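Kitchen and Laundry Walk-Through, Sakberg Rentals
My own list, with my comments after each item

I do this one every May and again whenever a unit changes hands. Copy it if you like, cross out what doesn't fit your place. OK means OK, FIX means I've written it in the repair book, WATCH means I'm not happy but it can wait.

UNDER THE SINK

Shutoff valves turn by hand: OK
Both of them, hot and cold. The cold one was stiff last year and I worked it back and forth a bit until it loosened up (don't force it, I've snapped one and mopped until midnight).

Trap and slip nuts dry: WATCH
I run a full basin, let it all go at once, and then wipe every joint with a piece of toilet paper. Paper shows a drip way before your fingers do! There was a tiny damp spot at the wall end. Snugged it up a quarter turn and I'll look again in 2 weeks.

Cleaners stored up high or latched: FIX
Bleach and an ammonia glass cleaner side by side on the cabinet floor. No no no. Those two should never get a chance to meet. Child latch is missing too, so that's on the shopping list.

OUTLETS AND CORDS

GFCI trips and resets: OK
Press test, the lamp goes off, press reset, the lamp comes on. I plug in a real lamp for this and don't go by the little light.

Outlet by the toaster: FIX
Plug falls right out under its own weight, so the contacts are worn. I taped it over and the Viklund electricians are coming out. They charge 249 for the visit, which stings, but I'm not doing that one myself.

Cords away from the burners: OK
Moved the kettle over. It'll creep back, it always does.

STOVE AND HOOD

Anti-tip bracket catches: OK
Tipped the range forward gently from the back and felt it grab. Please check yours. Half the ranges I've pulled out over the years had the bracket still in its plastic bag.

Hood filter: FIX
Oh boy. Soaked it in hot water and dish soap, twice, and it still came out sticky. Ordered a new one, the Wendia replacement that snaps in from below.

Extinguisher needle in the green: OK
Also check that you can reach it without leaning over the stove. Ours hangs by the door now.

LAUNDRY CORNER

Dryer duct: WATCH
Pulled out a wad the size of a small cat. The duct is rigid metal most of the way with a short foil piece at the back, and the foil piece is a little crushed. Bigger job for summer.

Washer hoses: FIX
Rubber, 7 years old, one starting to bulge near the tap. Swapping both for braided steel. A burst hose cost us more than 2,000 in the downstairs unit once and I still think about that floor.

ALARMS

Smoke alarm in the hall: OK
Carbon monoxide alarm: OK
Both loud enough to make me say a bad word. I changed the batteries anyway and wrote the month on a bit of tape inside the cover.

STILL TO DO

Clekine delivers the latch, hoses and filter together, so I'll fit them all in one afternoon. Then re-check the trap, and call about the duct before it gets too hot to crawl back there.

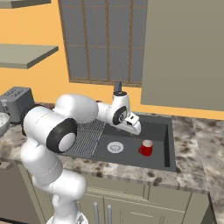
Dark gray sink with a red mug in the basin (computer rendering).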